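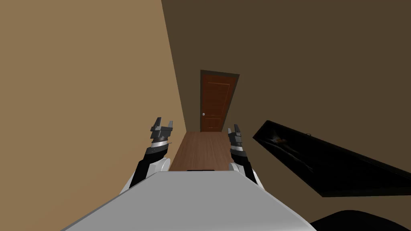
Selling & Merchandise for Small Producers
Week 4 notes - branded goods at the cellar door
Tutor: Védís Oddsson

Bring these to the October session. Slides go up after, not before. Glossary is at the back of the week 1 pack, not repeating it.

1. Where we got to

Last week was pricing the bottle. This week everything that isn't the bottle: caps, shirts, glasses, corkscrews, boxes, tote bags, tea towels. Most small wineries treat this as an afterthought, order too many of one thing, then it sits in a cupboard for three years. We want to know before ordering what will sell, to whom, and what's left per item once it's all paid for.

Running case is Lemwood, same as before. Small vineyard, tasting room open in the afternoons, mailing list of 2,000, wine club of 415. Keep the two numbers apart!! Half of last year's essays mixed them up. The mailing list is people who once gave an email address. The club is people who pay.

2. Three sorts of buyer

Visitor - came for the day, wants something to take home. Buys small, buys on the spot, rarely orders later. Price matters less than whether it fits in a bag.

Member - already has the wine. Buys things that say they belong. Cap, shirt, anything with the club name on it. Will wait for delivery.

Gift buyer - may not even drink the stuff. Wants a box. A box with a bottle and two glasses in it beats the same things sold apart, nearly every time. Also the only buyer who asks about wrapping.

Same person can be all three in one year. Don't get hung up on it in the exam answer, just say which one you mean.

3. Working out the cost

Unit cost = what the supplier charges per piece
+ set-up (the screen, the embroidery file, the engraving plate) divided by number ordered
+ delivery in, divided the same way
+ breakages, for glass

Students always forget set-up. It is charged once, whether you order 50 or 500, so small orders look cheap on the quote and aren't.

Worked example. Lemwood asks Prakier for a quote on engraved glasses. Order is 700 glasses. Set-up and delivery together come to £2,000. So 2,000 divided by 700 = £2.86 on every glass before you've paid for any glass. Now halve the order. 350 glasses, same 2,000 (say delivery doesn't change, it would a bit) = £5.71 each. Same glass.

Does that mean order 700? Not unless you can sell 700. See section 5.

4. Clothing

Sizes are the problem. A cap is one size, or near enough. A shirt is five or six sizes times however many colours, and you'll run out of medium and large while the smallls sit there.

- start with one colour
- take orders from members first, then buy
- ask the supplier if they'll hold blanks and embroider in batches. Briem will, Trandenent won't under their standard terms (see the two price lists handed out in week 2)
- mens and womens cuts: double the stock problem. Worth it later on, not in year one
- wash a sample several times before agreeing to anything. Logos crack

Check logo at actual size. Fine lettering from a wine label turns to mush in thread. Usually needs a simpler version drawn up, so budget for that too, and get the file in your own name so you can take it to another supplier.

5. How many to order

Rough method, good enough for this course:

a) Take the group most likely to buy. For a club cap, the 415, not the 2,000.
b) Guess a share. One in five is hopeful for a first item. Gives 83.
c) Add tasting room sales, from the till if you have records, otherwise leave it out.
d) Compare with supplier's minimum. If the minimum is more than a year's sales, pick another item or another supplier.

Money tied up in stock isn't paying for bottling. Say this in your answer, there are marks for it.

6. Announcing it

One email to members first, a few days ahead of everyone else. Then the full list. Then the website. Photos on a person if it's clothing, with wine in if it's a glass. Put the price in. Put the postage in as well - surprise postage at checkout kills more orders than the price does.

Don't launch six things at once. Two is fine.

For next time

Read the Briem and Prakier terms, returns section only. Then cost a gift box for Lemwood: one bottle, two engraved glasses, box, packing. Use £2.86 for the set-up share and the week 2 price lists for the rest. One side of A4, show the working. Bring a calculator, phones are fine.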